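Hard water and the small laundry: an interview with the operator of Rozīte

Fri 2 July
9 comments | 70 shares

Rozīte, a commercial laundry in Lerville, washes 1,380 pounds of restaurant linen on a normal weekday. Its operator replaced the water softener in March and agreed to go over the numbers.

The old unit, she said, regenerated on a timer. "It ran at two in the morning whether we had used the capacity or not. On slow weeks we were flushing good resin. On busy weeks we had hard water by Thursday afternoon and gray napkins by Friday."
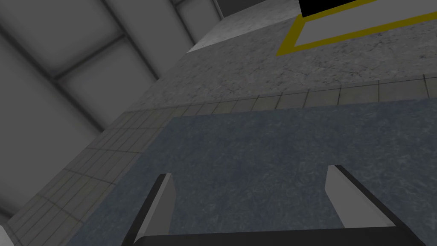

A wide blue-gray tabletop, seen at a tilt.

The new softener, a Vutura twin-tank model, meters flow and switches tanks when the set volume is reached. She programmed the changeover herself after testing the raw supply on several mornings. "The city figure is an average. Our line comes off the Jorkia wells, and it reads harder than the average."

Detergent was the next adjustment. Most of the dose had been going to the minerals, she said, so she cut it in steps and held each step for two weeks. "If you drop it all at once, you can't tell what caused what." Rinse time came down as well. She left the wash temperature alone.

Salt use is about 600 pounds a month – less than the old unit took, though she does not yet have a full year to compare. The brine tank is checked on Mondays for bridging, a hard crust that leaves a gap between the salt and the water. 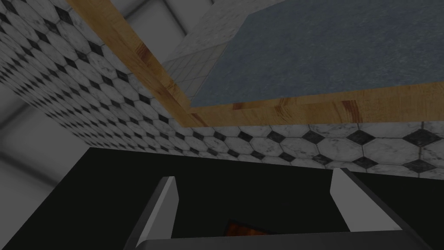
Does softened water shorten the life of cotton linen?
She has not seen it. In her experience excess detergent left in the fabric does more damage, and soft water needs less of it.

Her remaining complaint is the drain line, which was sized for the old unit and backs up when a regeneration overlaps with a washer dump. A larger line is on order.

Contact | Copyright, all rights reserved | Back to top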